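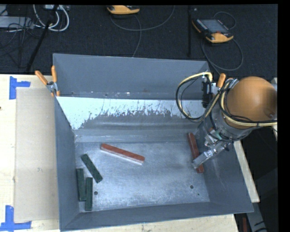
The bin-picking robot at the Condton open day, with five blocks in its bin.

Last Saturday I got to do something I've wanted to do since I was a kid with a cardboard robot head. I went to an open day at a real robot workshop! It's in Condton, it belongs to a company called Vament, and once a year they open the doors and let people come in and ask anything they like. I asked a lot. So did the kids in my group, and their questions were better than mine, so I'm going to use theirs.

Our guide was Nayeli Camacho. She has been an engineer at Vament for 12 years, and she told us right away that we could interrupt her. We did.

The job at her table sounds like the easiest job in the world. Take the blocks out of the bin. That's it. You could do it while watching TV. You could do it while eating a sandwich (although please wash your hands after). So why would a whole team of grown-ups spend their days teaching a robot arm to do it?

Let's try something first. Grab a box and drop a few building blocks or markers in it. Now close your eyes and take one out.

You felt around a bit, right? Your fingers bumped into something, you worked out which way it was lying, and then your hand turned to match. All of that took you a second or two, and you probably didn't think about it at all. A robot has to be told how to do every piece of it.

The first piece is looking. Robots can look with a camera, but a camera only gives them a picture, and a picture is just a giant pile of numbers. The computer has to go through the numbers and decide, "OK, these ones are a block, and these ones are the floor of the bin." Nayeli said shiny metal is a real troublemaker here. If you look at the bin in the photo, there's a band across it that is nearly white where the light bounces off. You and I know that's just worn metal shining. A computer might think it's the edge of something.

Color helps. The red blocks and the dark green blocks look different from the gray metal, so the computer has a clue to start with. But a boy in our group asked what happens if everything is gray, and Nayeli laughed and said, "Then I have a bad week." In that case the robot has to use shape instead, or a special kind of camera that can tell how far away things are.

The second piece is deciding. Which block goes first? I would have said "the closest one," and I would have been wrong! A good first pick is a block with plenty of space around it. Find the red block left of the middle, lying all by itself. There's room on both sides for the gripper. (The gripper is the robot's hand, the silver metal part on the end.) Now look at the other red block, right over by the wall of the bin. That one is trickier, because the gripper has to fit near the wall without banging into it.

Nayeli gives each block a score in her head, and the computer does the same thing with real numbers. Lots of space means a high score. Squashed in a corner, low score. The robot goes for the best score, then looks again and starts over. It needs to look again because blocks can roll or slide when you move the one next to them. You know this if you've ever played pick-up sticks.

The third piece is moving, and this was my favorite. Hold your arm out straight. Your shoulder moves, your elbow bends, your wrist twists. Robot arms have joints too, and there are many ways to bend them and still end up with the hand in the same spot. The computer has to choose one way that doesn't smack the elbow into anything. It also has to think about its hoses and cables. See the yellow and black ones looping around? Imagine doing your homework with a garden hose tied to your wrist – you'd be careful how you turned!

Then Remzi Çınar came over to talk about safety. He teaches people how to run the robots, and he showed us what a control pendant is. It's a bit like a game controller, except you hold it to drive a robot arm that could really hurt you. There are two of them on the dark floor behind the bin in the photo. One of the girls asked which button was the most important, and Remzi said the stop button, before she had even finished asking. He made all of us say it back to him. We also had to stay behind a line on the floor, 2 meters from the table, and I got told off once for leaning. Sorry, Remzi.

Here are three more questions from our group:

Does the robot get bored? No. It doesn't feel anything. Remzi gets bored, and that's one reason he likes having it.

Does it have a name? The kids voted and picked Urketti. I have no idea where that came from, but 20 people voted for it, so Urketti it is.

Can it pick up a banana? Nayeli says yes, but it has to squeeze much more softly, and she would like you to stop asking because of what happened in April.

If you want to try being a robot at home, get a friend, a box, some blocks and a pair of kitchen tongs. Put on a blindfold and hold the tongs. Your friend is the camera and the computer, and can only use words like "left," "down," "turn," "open" and "close." No saying "over there"! See how long it takes you to empty the box. My niece and I needed 23 tries to get one block out, and then I dropped it on my foot.

12 comments
Share this story

More to read
Why do robot arms have so many joints?
Build a cardboard gripper with string and straws
How a camera sees color
Ask an engineer: your questions for Nayeli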